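Section 4: Loading Pillby and setting your times

Okay, you've got Pillby out of the box, it's plugged in, and the little light on the lid is green. If it's still blinking orange, go back to Section 3 and sit through the clock setup again. I had to do it twice on my mom's and I wrote the thing!

What you need before you start: your pills, your list of what gets taken when, good light, and a surface you can spread out on. I do mine on Sunday night after the dishes, with the radio on, but pick whatever suits you.

CAUTION: Don't load Pillby from memory. Read every label, every time. If a label and your list don't agree, stop and call your pharmacist before you put anything in the wheel.

Filling the wheel

1. Press the two side tabs and lift the lid. It comes up a bit stiff the first few times.

2. Take out the wheel. There are 31 cups, one for each day of the longest month, and the cup with the raised dot is day one.

3. Open one bottle. Just one. Go all the way around the wheel with it, close it, put it on your left, and only then pick up the next bottle.

4. Check a few cups against your list. I check the first, the last and whatever my finger lands on in between.

5. Drop the wheel back in with the raised dot facing the hinge and push until it clicks.

Note: each cup holds up to 16 small tablets. Big fish oil capsules are another story, and I keep those in their own bottle next to the coffee maker, where I can't miss them.

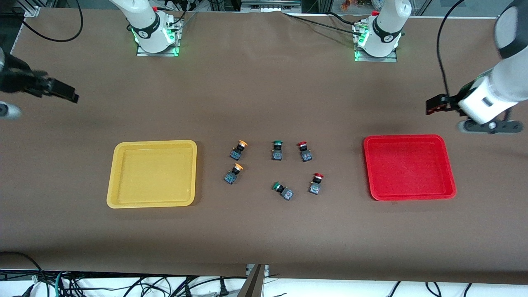
Page last changed: 07/12/2018 by Ermanno Caruso

Setting the times

You can have as many as 4 reminders a day, though most folks I hear from get by with a morning one and a bedtime one. All of them point at the same cup, so if you take things twice a day you'll want the split insert (the clear one in the side pocket of the box).

1. Hold SET until the screen says T1.

2. Use the arrows to get to the hour, press SET, then do the same with the minutes. Watch the AM and PM! I once had my breakfast reminder going off during the late news.

3. Press SET again for T2, or hold it down to get out and save.

4. Close the lid. You'll hear one short beep.

If you walk away in the middle of this, the screen goes dark after 5 minutes and you lose whatever you hadn't saved. Annoying, I know. I've asked for that to be longer in the next version.

Picking a sound

The box comes set to Sanna, a soft chime that goes up at the end. I like it fine, but it's easy to miss with the TV on. The other choice is Primodden, a low double buzz that my neighbor across the hall in Ollville can hear through a closed door. To switch, hold the up arrow with the lid open until the new one plays.

CAUTION: The volume wheel on the back can be turned all the way down to nothing. After you dust or move Pillby, give it a quick test by pressing SET once with the lid closed.

Travel days

Leave the clock alone if you're only gone a night or two. For longer trips across time zones, ask your doctor or pharmacist how they'd like you to shift things, then change the clock once when you get there and once when you're home. The travel latch is covered in Section 6, along with cleaning the wheel.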